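Film Since the Studio Era, Week 3 notes
Instructor: Hajnalka Kozma
Posted Tuesday, April 7, 2020

Hi all! These are the notes I'd normally be rambling through at the front of the room, so imagine some arm waving. This week is about how a movie gets its second life — reissues, revival houses, TV, tape, the whole afterlife business.

Start with the plain fact that for the first few decades, most studios didn't think old pictures were worth much. A film opened downtown, worked its way out to the neighborhood theaters, and then the prints went back to the exchange and sat there. If you loved it and missed it, tough luck (my grandmother talked about one musical for years and never did see it again). Reissues happened, sure, but mostly for the big hits, and often paired up as a double bill to fill a slow week.

Television changed that in a hurry. By the later 1950s the studios had sold or leased big piles of older titles to local stations, and suddenly kids were growing up on movies made before they were born. They were chopped up for commercials and shown at odd hours, but people watched them over and over, and that's where a lot of "classics" became classics. Think of how many people know It's a Wonderful Life from TV and have never seen it in a theater!

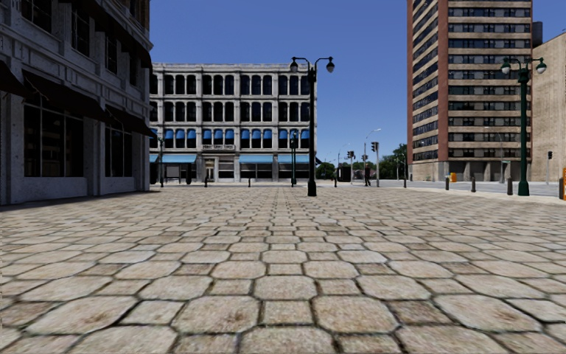
Plaza with stone paving and a grey building with dark awnings, computer rendering.

Then come the revival houses, which is my favorite part. A repertory theater might change its program every day or two, hand out a printed calendar, and count on students and regulars to tape it to the fridge. Bence Veres asked last week whether these places made money. Some did okay for a while! Home video hurt them badly in the 1980s, though, and plenty closed or switched to first-run films.

Terms to know: reissue, repertory, print exchange, syndication package, pan and scan. Please be able to explain pan and scan in your own words — Mohsin's question about widescreen on the discussion board is a good place to start.

For next time, read chapter 11 and watch one film made before 1960 that you've never seen. Write me a page on how you watched it and whether that changed anything for you. Darren Whitlock and Csaba Bárány, you two are up first for discussion. Email me if you're having trouble finding a film and I'll suggest a few.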